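About Vasovia

Vasovia is a small cooking school for people who never learned to cook at home. We began with one borrowed kitchen and 2 stoves, and in December we finished our course number 100. Since the opening, 1,472 students have passed through our classes.

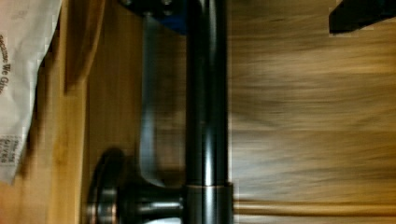 OUR KITCHEN

We teach in the Nusel room, a kitchen of ordinary household size. Students learn with the same kind of things they will have at home, so there is no professional oven and no long steel table. The wood is oiled by us, two times in a year, and we are a little proud of it.
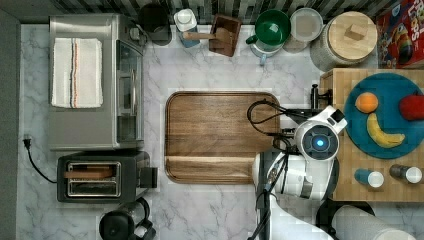 Every beginner course starts with breakfast. It is a modest meal, but it teaches timing, heat and how to keep a place to work in front of you. We ask the students to prepare with small appliances first — the toaster and the toaster oven stand close together on the marble counter, and the big wooden tray is for everything that must be carried to the table. Dish towels are folded before the lesson and washed after it.

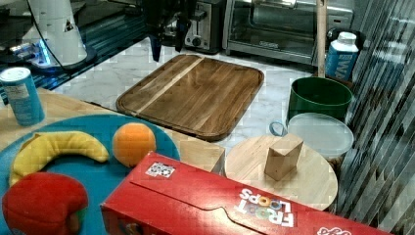 The second part of the course is called Jaidee. In these lessons we cook soups, rice and simple vegetables, and every student brings home a portion for the family. The recipes come from our own book, Skisavska, which has now 541 pages and is still growing. Students may copy any page without asking.

Groups are small and the lessons are slow. If you are not sure which course is right for you, please write to us and tell what you already can cook — even if it is only toast.

Page last updated: Thursday, January 30, 2025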